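Measure the floor, then quote the price

Apr 12, 2020

Rental listings in Tokville quote floor area to the square foot and say nothing about how the number was obtained. I think a listing that gives an area should be required to name the measuring method beside it, in the same type size.

Three methods are in common use. The first takes the exterior walls and subtracts nothing. The second takes interior wall faces, closets included. The third counts only floor a person can stand on, which leaves out chimney breasts, built-in cabinets and the low side of a sloped ceiling. Applied to one apartment on Lim Street, the first method gave 743 square feet. The third came in 61 square feet lower. Both figures are correct under their own rules, and a tenant comparing two listings has no means of telling which rule applies.
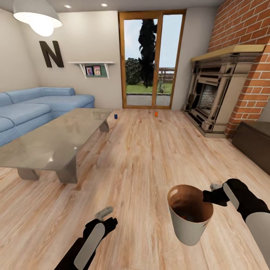
Would a single mandatory method be simpler?
It would, but existing leases and tax records use all three, and converting them means sending someone back to every unit with a tape. A disclosure line costs one sentence per listing and can begin with the next one printed.

The usual objection is that tenants visit before signing and can judge the space themselves. I don't find this persuasive. People are poor at estimating area, and worse in an unfurnished room. Long floorboards running toward a door make a room read deeper than it is. Pale finishes have a similar effect on width. An agent who knows this has no duty to correct for it.
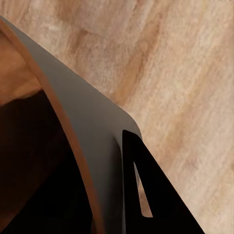

What the line should contain

Method, date of measurement, and the name of the person who took it. Tolerance should be stated too. A laser meter used with care is good to a fraction of an inch over a room's length, while a figure scaled from an old plan can be off by the thickness of a wall. Eveo, the listing service most landlords here use, already has a notes field that would hold all of it. The field is optional and usually blank.

I would set compliance for 2022, which leaves time to revise the forms. Units below a certain size shouldn't be exempt. An error of 5 square feet matters more in a studio than in a house, and the studio tenant generally pays more per foot. 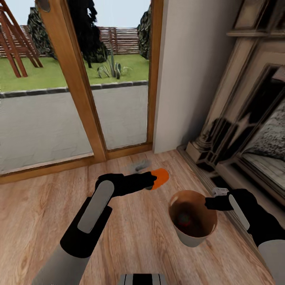
Nobuhle Ntuli objects that the line will be copied from listing to listing without anyone measuring again, and that a wrong number with a method attached looks more trustworthy than a bare one. She would prefer random checks, paid for out of the listing fee. I accept the first point. Checks need a declared method to check against, though, so the disclosure has to come first in any case, and the fee can be argued over in November when the rental code is reopened.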